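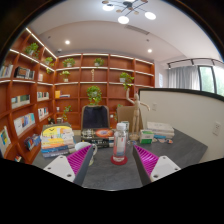

Ticket: Upstairs office drops off the network every evening
Status: Closed
Opened by: Adelino Salgado
Equipment: Laseck router (hall closet), Sarkus mesh node (upstairs landing), Godinho switch (office)

What's going on

Hi all, me again. My home office loses its connection every evening, usually a little after 7 pm, and it stays gone for a few minutes before crawling back. Wi-Fi on my phone still shows full bars the whole time, which is what's driving me nuts! The kitchen TV keeps streaming like nothing happened. It's only the stuff upstairs — my work laptop, the printer and the little Nastarura backup box.

It started in June, after I moved the Sarkus node from the bedroom to the landing. I didn't connect the two at first (the drops didn't start the same day, or at least I didn't notice them).

What I tried first

Rebooted everything, twice. Updated the Laseck firmware, and that took forever and changed nothing. Swapped the cable between the node and the switch for a new one. Changed the Wi-Fi channel by hand. Turned off the band steering thing, then turned it back on when my phone got clingy with the slow band.

I also called my provider and sat on hold through most of dinner. They ran a line test and said it was clean, and I believe them, seeing as the TV never hiccups.

Update, Sunday

Sat at the desk from 6:30 on with a glass of iced tea and a ping window open to the router. Normal replies were 12 ms or under. At 7:04 they jumped to 200, then 700, then over 1000, and then just timeouts. I ran downstairs with the laptop and plugged straight into the Laseck: perfect. Went back up and plugged into the Godinho switch: dead. The lights on the switch were all going like crazy, every port blinking together, even the one for the printer, which was asleep.

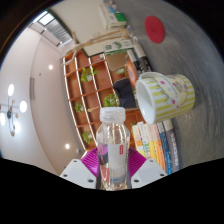 Update, same night

Somebody on the forum asked if I had a loop. I said no, of course not, and then I went and looked (sorry, whoever you were). When I moved the node I ran a new cable to it from the switch, but the old cable in the wall was still plugged in at both ends. So the switch had two ways back to the router, one by the old wall run and one through the node.

Why only in the evening, though? Best guess is the backup box. It's set to wake up at 7 and start announcing itself to everything in the house, and I think those announcements were going around and around until the switch choked. The node has some loop protection, and my theory is that it kicked in after a few minutes and that's when things came back.

The fix

1. Pulled the old wall cable out of the Godinho switch and put a strip of tape on it that says SPARE.
2. Power cycled the switch, then the node. Router stayed on.
3. Started a backup by hand and watched the pings for half an hour. All normal!
4. Moved the nightly backup to 2 am anyway.

Four evenings now with no drops. I'm closing this one. The printer still takes two tries to wake up, but that's an old complaint and it has its own ticket.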